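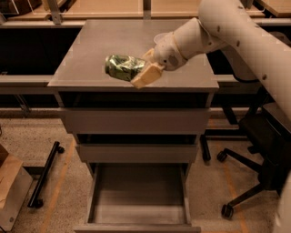

Can a machine do the tidying in a house yet?

Parts of it, slowly, if you pick the house. A robot today can do a fair number of single chores in a room it has practiced in. Move it to your sister's kitchen and the list gets short.

Course notes, unit 6: Chores
Instructor: Margit Løken
Read before the March lab. The reading by Ebbe Moen is optional in the sense that I can't make you.

1. What counts as done

Sixten Nygård used to ask his students to write down what "put it away" means. Most of them handed in a page and were still arguing in the hallway. A person hears the phrase and fills in which thing, which place, whether the drawer has to be shut afterward, and whether the thing was trash to begin with. A machine gets whatever you remembered to tell it.

Take a crumpled green object on top of a cabinet, with the bottom drawer open and empty. It might be a crushed can, it might be a foil package. Does it go in the drawer or in the recycling? The gripper has to touch it either way, and touching it is the part we have gotten fairly decent at. Deciding is where the grade drops.

2. Crumpled things

Textbooks love a block. Blocks have flat sides and stay the shape they were. Anything crushed has no proper front, shines in odd places and may give when squeezed. Shiny wrinkles also upset depth sensors, which report holes and spikes in a surface that has neither. Two flat fingers can still manage, provided they come in at a good angle and the object doesn't skate off.

3. Drawers

An open drawer is a gift. A closed one with no handle is a research program. Teodor Boström's group at Brekke ran 300 drawer trials on one cabinet and logged 264 as successes, or 88 percent. Before you clap, read their definition of success: the drawer moved. Neville Lambert's reply, also in the packet, asks how many of them you would accept in your own bedroom.

Note too that it was one cabinet. They got to know it very well.

4. The shop floor, by comparison

Factories cheat, and good for them. At the Dakgate plant the Kevetti line gets its parts in trays, same way up, same spot, all shift long. The room has been bent to suit the machine. Very few people will do this to a living room, though I have met one couple who tried.

This is why "robots already do it in factories" earns no marks on the midterm.

5. For lab

Bring one chore from home, written out in 8 steps or fewer. Swap with a neighbor. Follow the neighbor's steps exactly as written, with no common sense, which some of you will find easier than others. Mark the first step where you got stuck.

The Felunus arm is booked from 2 p.m. Food stays in the hallway. Lab reports go in the tray by my door, and the tray is the one with the label.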